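The Blue Tin

Quarter to eight and Peter Baláž still hadn't found the lid.

Van coming at nine. Kuusisto Removals, two men and a ramp, booked for the morning only because the afternoon cost more. He had the boxes. He had the tape. He did not have the lid to his mother's sugar jar, and he was not leaving the flat without it.

Under the sink, no. Behind the bread bin, no. Drawer with the string in it - string, candles, a bus ticket, the bill from Skiltska for the boiler, 102 pounds and never paid as far as he could tell. He put it in his shirt pocket. Then took it out and put it in the bin. Then took it out of the bin.

The phone went.

"Are you packed?" said his sister.

"Nearly."

"What's nearly?"

"The bedroom's done."

It wasn't. The bedroom was a mattress and one sock. But the wardrobe was empty, and that had been the worst of it, the coats, her smell in all of them, so he counted it as done.

"You've started on the kitchen though."

"I'm in the kitchen now."

"Peter."

"I'm looking for the sugar lid."

A long breath down the line. Somewhere behind her a child was singing the same four notes over and over.

"The lid broke," she said. "It broke years ago. She used a saucer."

He looked at the jar. He tried to remember a saucer on it. He could remember a hand lifting something off, and the spoon going in, and the something going back. It could have been a saucer.

"Right," he said.

"Just wrap the jar and get on. Have you done the big table?"

"I'll do it next."

He hung up. Wrapped the jar in the sports pages, two sheets, then a tea towel. Wrote SUGAR on the box, then thought how stupid that looked and wrote KITCHEN over it so now it said neither.

The big table was in the other room. White, long, too big for any flat, bought in a sale by his father, who had measured the room but not the stairs. Four neighbours to get it up. One of them did his back in and brought it up every Christmas after. Everything had happened on that table. Homework, hems, tax, a budgie's funeral. She ironed on it with a blanket down. She rolled dough on it right to the corners and told them not to breathe.

Peter had spent the whole of last night clearing it. Letters in one bag, photos in another, a third bag for things he couldn't decide on, and the third bag was the one that filled up. 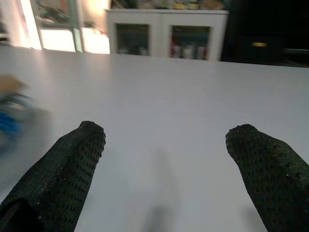 He ran his palm across the top. Smooth still. All those years of elbows and hot dishes and it was smooth. There had been a burn once, he was sure of it, from the time with the jam, and he bent down with his cheek nearly on the surface looking for it. Couldn't find it. Maybe that was the old table. Maybe there'd been an old table.

Ten past eight.

He should be doing the legs. They unscrewed, his sister said, there was a special key for it, a Stevis key, and it was in the blue tin. Of course it was. Everything was in the blue tin. Spare fuses, buttons, both their milk teeth in an envelope. The blue tin lived on top of the fridge and it was not on top of the fridge.

Think. When did he last have it. Last night, for the scissors. Then tape. Then tea. Then the neighbour from downstairs came up with a plate of something and stood on the mat crying a bit, and he'd stood there as well, holding the scissors, saying thank you, thank you, it's very kind.

Hall. No tin.

Bathroom, why would it be in the bathroom. He looked. No tin.

He opened three boxes he'd already taped and swore at each one. In the second was the radio, the little Brivo with the bent aerial, and he switched it on without meaning to and a man said it was Thursday the 16th May and there'd be rain by lunch. He left it going. She always had it going. You'd ring her up and have to shout over the shipping news.

Twenty-five past.

The tin was in the fridge. Next to the milk. He must have put it their when he put the milk away, one in each hand, not thinking. He laughed out loud, one bark, and it sounded terrible in the empty kitchen so he didn't do it again.

It was cold to hold. He sat on the floor and got the lid off with his thumbnails. Buttons. Fuses. The envelope with the teeth. A key to a bike that got stolen when he was eleven. A raffle ticket, green, number 1516, folded very small, and he had no idea, and there was no one left to ask what she'd hoped to win.

And a lid. China, white with a thin yellow line round it, in two pieces. Someone had tried to glue it and given up, you could see the glue gone brown along the one edge.

He held the halves together. They fitted, more or less. A chip missing the size of a lentil.

He rang her back.

"It's in the tin," he said.

"The key?"

"The lid."

She didn't say anything. The child had stopped singing.

"What about the key?" she said, but in a differnt voice.

He tipped the tin and looked. "Yes. That too."

"Well then."

"Do you want it? The lid?"

"What would I do with it?"

"I don't know. Glue it."

"You glue it," she said. Then, quick, before she went, "No. Bring it with you. Bring it on Sunday, I've got the proper stuff."

Twenty to nine. He wrapped each half in a sock, and put the socks in his coat, one each side, so they wouldn't knock. Then he got down on his back under the big table with the cold key in his teeth and began on the first leg. Stiff. Forty years of paint in the thread. He leaned on it until his wrist shook and it gave, a quarter turn, then another.

Down in the street something large was reversing, early, beeping.

"One minute," he said, to the underside of the table, and started on the second.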